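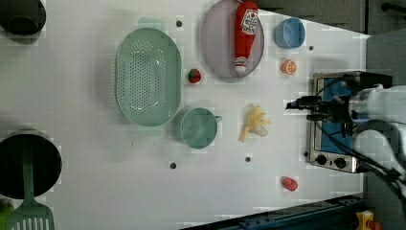
Curkbridge researches old criminal cases and writes them up for readers who want the record without the guesswork. We work mainly from trial transcripts, police reports and local newspapers. Small details matter in that work. A witness may remember a red ketchup bottle lying on a plate, with a light-blue cup to the right of it, and still be an hour off on when the call was made. We write down both, and we say which parts other records back up.

The site was started by Debashish Bhuiyan, who spent 12 years as a court clerk in Briltmont before he began writing. His first article covered the Kasari warehouse fire and ran to 60 pages in draft. It is still the most requested piece in our archive, and the shorter version now online includes two corrections sent in by readers.

## How we work

- Every article is read by a second editor before it goes up.
- We don't name minors unless a court has already made the name public.
- We don't pay for interviews.
- Families can ask us to take down a photograph. We answer within 10 days.
- Corrections go at the top of the article with a short note on what changed.
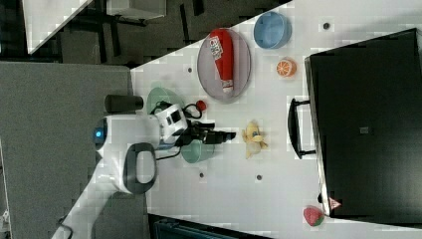
## What we publish

There are 17 full case histories on the site at present, plus shorter notes on appeals and parole hearings. The Joo appeal notes were updated in March and will be updated again when the ruling is released.

## Contact

Use the form on the Contact page for corrections, record requests or reprint questions. Please include the title of the article and the paragraph you're writing about. We can't give legal advice or pass messages to anyone in prison.

Page last updated May 10, 2020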